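The Great Lunch Drawer Amnesty

By Dilruba Bepari

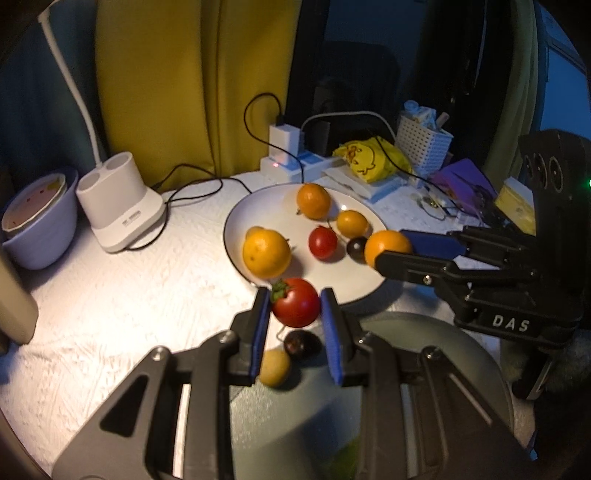 Every office has a snack problem, and for most of the past year ours was in the drawer under the second-floor printer. It started as a place to keep tea bags. By March it held crackers, three kinds of instant soup, a jar of something pickled and a protein bar so old that the wrapper had gone soft. People put things in and forgot them, and other people took things out and remembered very well. I am told there were words over a rice cake. So we have given up on the drawer and gone over to a table, and the table has produce on it: a glossy red tomato with its green leafy top still on, a small dark cherry tomato that is closer to purple than red, a bright orange citrus. You would be amazed how few arguments a tomato starts. It goes off if you hoard it, for one thing, and you can't label it with your initials, though Gayan Kodikara has tried.

The money for this comes out of what used to be the vending machine contract. For those who joined after it left, the machine was supplied by Prokik and accepted coins on a basis I can only call moody. When Elango Fernandes finally went through the statements, he found we had been paying 207 a month for the privilege of being refused a bag of pretzels. He wrote them a polite letter. They wrote back offering an upgrade. He wrote a second letter, which I have read and which was also polite, in its way, and the machine was gone before the end of the month. There is still a clean rectangle on the carpet where it stood. Please stop putting chairs on it, the fire door needs to open.

What we buy instead comes from Liyanage, the greengrocer across from the bus station in Dokcombe, who will put together a mixed crate for 84 and choose what goes in it. This last part has caused some grief. We have had requests for "just bananas" and for "no surprises," and one anonymous note asking for grapes, underlined twice. The shop's position is that we get what is good that morning. I have come around to this. Left to ourselves we would order the same four things until we were sick of them, and then blame each other.

A few points have come up since the table went in, and I would like to deal with them all at once so I can go back to my real job.

The crate arrives at 8:30 and gets put out when somebody carries it upstairs. If you walk past it in the lobby at 8:40 with two free hands, that somebody is you.

Tomatoes don't go in the fridge. I know you have opinions. Asanka Rathnayake has sent me a long article with charts in it, and I have read the first page. They stay on the table, away from the window, and they taste of something. Anyone who wants a cold tomato can take one and make their own arrangements.

Take what you'll eat that day. Filling a tote bag for the weekend was described to me as "preventing waste," and I admired the nerve of it, but no.

Peel goes in the brown bin. The brown bin is brown. The bin next to it, where the peel has been going, is gray and is for paper, and Rajitha Abeysekara has had to fish a whole grapefruit skin out of the shredding from the Dornska account. She would like it known that she isn't angry. She said it in a very even voice.

Salt is now provided. It was asked for by the people who eat tomatoes like apples, standing over the sink, and they are a bigger group than I had guessed. There is also one good knife, which lives on the hook by the kettle and is washed by whoever used it -- immediately, and by hand. We had two good knives. We won't be discussing the other one.

The soups from the old drawer have been moved to a box marked FREE beside the coats, and will stay there until the end of the month, after which they go to whoever is bravest. The pickled item has been claimed by Gayan, who says it's his mother's recipe and perfectly fine. He ate some in front of me to prove it and was back at his desk after lunch, looking normal.

If you have a strong feeling about fruit, my extension is 662. I would prefer you wrote it down.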